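Trilleck Manipulation Program
Progress report to the Pultberg Fund: open day and demonstration
Reporting period: May to date of issue
Issued 2021-08-22

1. Purpose of this report

The grant agreement requires one public demonstration of the handling cell before the second payment is released. The demonstration was held at the Pultberg site as part of the open day. This report covers the demonstration, the visitor program attached to it, and the work outstanding. Spending is reported separately on the fund's own form.

2. Status before the event

The cell was moved from the Trilleck workshop to Pultberg in May. Recalibration after the move took longer than planned, mainly on account of the floor, which slopes toward the loading door. The base was shimmed and the arm re-leveled. Since then the cell has logged 3,841 handling cycles with the current controller software, Sitinel. Cycles run under the earlier software are not included in that total.

The wrist camera was fitted in the same period. Its view is recorded with the joint data and can be played back on the operator screen. Close to the work, the gripper occupies a large part of the image. This was expected from the mounting position and is accepted for the present phase.

3. The demonstration

The open day received 161 visitors. They were admitted to the cell area in small groups, behind the marked line, and each group saw a short run followed by playback on the screen. The operator gave the same spoken introduction each time. A printed sheet explained the stop button, the speed limit and the difference between guided and programmed motion.

The task was handling of long parts at close range. It was chosen over the stacking task proposed in the grant application – stacking is easier to follow from a distance, but it says little about control near the fingers, and that is the subject of the grant.

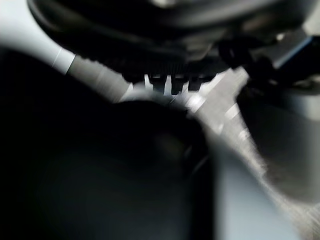 Figure 1. Wrist camera view, with the toothed edge of the gripper housing above a pale rod.

Over the day the cell completed 358 cycles. The controller halted the arm 3 times. Two halts were caused by a joint torque limit set too low for the longer parts, and the third by a lost network packet. In each case the operator cleared the fault from the panel and the run was resumed. No one crossed the marked line while the arm was powered.

4. Visitor comments

Comment cards were left at the exit. Most questions concerned speed: several visitors from small machine shops asked why the arm moved so slowly, and the limit for public running should be stated on a sign next time. Others asked for a larger playback screen. Two visitors said the camera view was hard to read when the arm was moving, and the team agrees. Blur near the gripper remains a limitation of the recorded material.

The Onyshchenko workshop has asked for a second visit with its own parts. A reply has been sent offering a half day, subject to the fund's approval.

5. Outstanding work

– Raise the torque limit for long parts and repeat the acceptance test.
– Replace the network switch at the cell.
– Test a shorter exposure setting on the wrist camera, with added lighting if needed.
– Route the cables at the wrist closer to the arm.
– Complete the operator manual. The chapters on startup and fault recovery are in draft.

The exposure test depends on lamps that have been ordered but not delivered. The other items can proceed now.

6. Request to the fund

Release of the second payment is requested on the basis of section 3. Approval is also requested for the Onyshchenko visit, to be charged to the existing travel and outreach line. The recorded joint data and camera files from the open day can be supplied on a drive.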